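# What an Open Day Should Show the Public

Public interest in robots is high, and the organizations that build and study them have a duty to answer it honestly. The open day held by Trirard at its Oltau site in January deserves attention on that ground. It drew 120 visitors over one afternoon, most of them from the town, and offered them very little spectacle.

The more usual approach is well known. A machine waves, pours a drink or dances to music, and the audience applauds. Such displays are rehearsed until nothing can go wrong, and the public leaves with a false idea of what has been achieved. A town council that later has to decide on a training grant or a lease is poorly served by that idea.

Trirard chose desk work. The stations, 11 in all, were given over to ordinary tasks from offices and small print shops: sorting envelopes, closing box lids, handling a paper cutter. Visitors were admitted in groups of 20 and were told at the outset that attempts would be repeated and that failures would be left to stand. Otis Okafor, who directed the program for the day, put the policy in one sentence during his opening remarks: "We will not stop the clock when it goes badly."

Several guests found this slow. A representative of Skunden, a supplier of office equipment, remarked that his customers would not wait through a second attempt, let alone a tenth. The objection is fair as far as commerce goes. It is less persuasive as a judgment on public education, where the waiting is a large part of the lesson. A person who has watched a machine approach the same lever again and again understands why the staff at Mercado, whose print room advised on the tasks, still do their own trimming.

The cutter station held the longest audience of the afternoon. Its materials were a small cutter marked for A5 paper, a white sheet and a yellow cube.

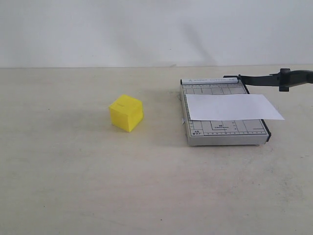
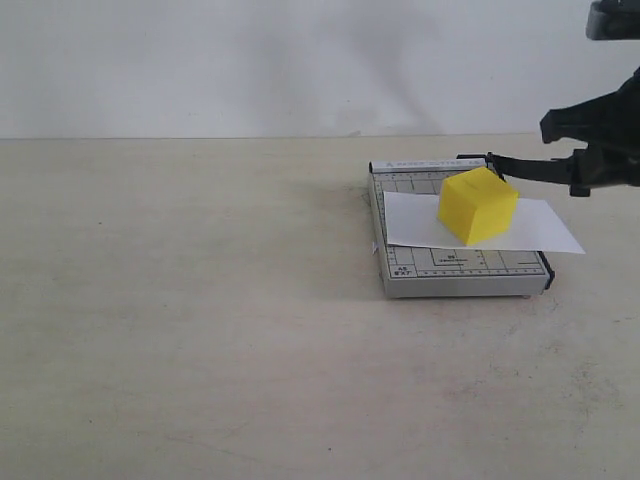
It would be easy to dismiss such work as trivial. A clerk trims a sheet without thinking about it, and a child can move a block. Yet the skills involved are the ones on which any claim about useful machines in the workplace must rest, and they are the ones the public is least often allowed to examine closely.

Two changes should be considered before the program is offered again. The first is a written record at each station, open to visitors, giving the number of attempts and the result of each. Trirard states that its laboratory logged 4,000 attempts in preparation for the day, but no breakdown was available to those attending. The second is more time for questions. Groups were moved on by the clock, and at the envelope station in particular the discussion was ended just as it became useful.

Neither change would be costly. Institutions planning similar events should adopt both, and should resist any request to add a dancing machine at the door.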